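Hestomer homework planner, one year on

We bought 138 of these for our lower school in October, and I have used one with my own form since. It is a plain paper planner with a page per week.

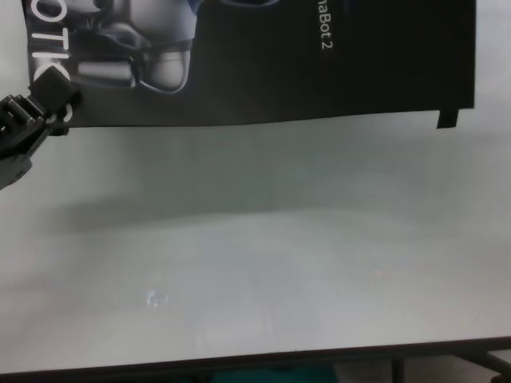 What works

The paper takes ink well and the cover is stiff.

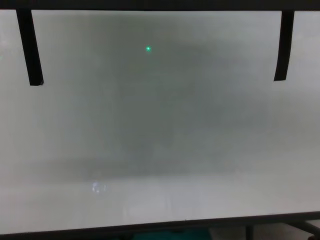
Parents sign at the foot of each page, and most of mine now do. Setting it up took 10 minutes of form time.
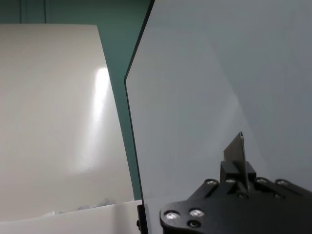
The timetable grid is too small - pupils with large handwriting give up on it. The Hudeck planner we had before was better there.
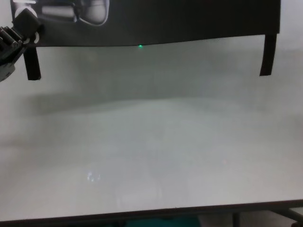

Review by Audrey-Anne Desjardins
February 13, 2026

I would order it again, with a bigger grid.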